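3.2 Leftover drinks and the clearing of shared tables

Most of what was left on the tables at the Drorlow site was drink, not food. Over the December round we logged 279 items left behind, and cups made up the bulk of them. Mugs got carried back to the sink fairly reliably. Disposable cups did not, and the ones with a bit still in the bottom stayed longest – median 44 minutes, against 42 for emptied ones. Small gap, but it held at both sites (Drorlow and Imberg).

A cup counted as "part-full" if any liquid could be seen from the side. Clear plastic made this easy, paper cups had to be tipped, wich slowed the coding down. An example of the lower end of the part-full group is given in Figure 2. 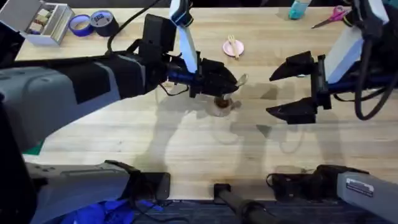
Figure 2. Clear plastic cup with a small amount of brown liquid at the bottom, over a pale butcher-block table.

Sadowski's scheme has only full and empty, so cups of this sort would fall in neither. We kept them seperate. Reasons given in the exit forms were short: didn't want to spill, wasn't sure where to pour it, thought someone was coming back for it. The last came up most at Imberg, where the sink is in another room.

Surface matters too, perhaps. Bare wood tables were wiped more often than laminate ones, mostly for fear of rings. Not tested here – see Section 4 for the Fonel tables.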